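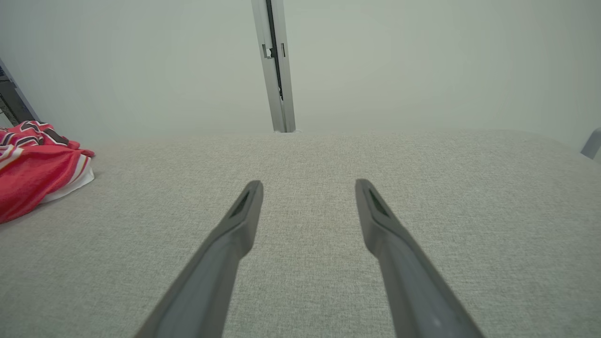 Pour la sieste au bureau

Je travaille depuis 13 ans dans des bureaux et j'ai dormi dans presque tous. J'écris cette phrase sans honte, mais il m'a fallu longtemps. Dans la langue de mon enfance, on a un mot tendre pour le petit sommeil de l'après-midi, et quand je suis arrivée en France j'ai été contente de trouver le mot « sieste », qui me paraissait aussi doux. Ensuite j'ai remarqué qu'on le prononce souvent avec un sourire, comme on parle du défaut d'un cousin.

Chez Skondar, où j'ai traduit des notices techniques, il y avait un canapé dans le couloir du deuxième étage. Il servait aux visiteurs. Un jour de décembre, après une nuit trop courte, je m'y suis allongée pendant la pause. Mon chef de service, Urs Imhof, est passé avec son café et il a demandé si j'étais malade. J'ai répondu que non, que j'avais sommeil. Il aurait préféré, je crois, que je sois malade. La maladie a un formulaire.

Je comprends son embarras. Une personne qui dort ne peut pas faire semblant de travailler, alors que les yeux ouverts permettent beaucoup de choses. On peut regarder un tableau de chiffres une heure entière sans lire une seule ligne, et le collègue qui passe derrière vous baisse la voix par respect. J'ai connu des après-midi de ce genre, entre le déjeuner et quatre heures, où je corrigeais des phrases correctes. Le lendemain matin il fallait les remettre comme elles étaient.

On me dit que le problème est l'équité. Si l'un dort, l'autre doit répondre au téléphone. C'est un argument sérieux et je ne veux pas le balayer. Mais nous avons bien trouvé une solution pour les fumeurs, pour ceux qui vont courir à midi, pour ceux dont le déjeuner dure jusqu'au dessert et au deuxième café. On s'arrange, on échange des heures, on se rend des services. Je ne vois pas pourquoi le sommeil serait la seule pause qu'il est impossible d'organiser.
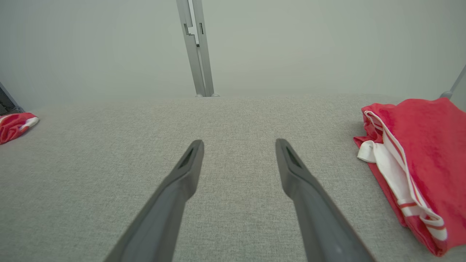
Il y a aussi le danger contraire, et il me préoccupe davantage. Dans l'entreprise où je suis maintenant, on nous a proposé un abonnement à Sanaton, un service qui vend du repos aux employeurs : une musique, un casque, un compte rendu à la fin du mois. On apprend combien de minutes on a dormi et si ce sommeil était « efficace ». J'ai essayé 5 fois. La cinquième fois, j'étais allongée et je pensais à ma moyenne. Je n'ai pas fermé l'œil.

Une sieste surveillée est encore une tâche. Ce que je demande est plus modeste et ne coûte presque rien : une pièce avec une porte, un rideau, un meuble où étendre les jambes, et l'accord que personne ne fera de remarque. Pas d'affiche sur la performance du cerveau. Il me semble qu'on peut permettre à un adulte d'être fatigué sans lui promettre qu'il rapportera plus ensuite.

Ma grand-mère dormait chaque jour après la soupe, sur une chaise, les mains sur son tablier. Elle dirigeait une ferme et 11 personnes mangeaient à sa table. Quand on la réveillait pour une chose sans importance, elle se fâchait, et toute la maison trouvait cela normal. J'aimerais avoir au bureau un peu de son autorité. En attendant, je ferme ma porte à treize heures trente et je mets mon téléphone dans le tiroir.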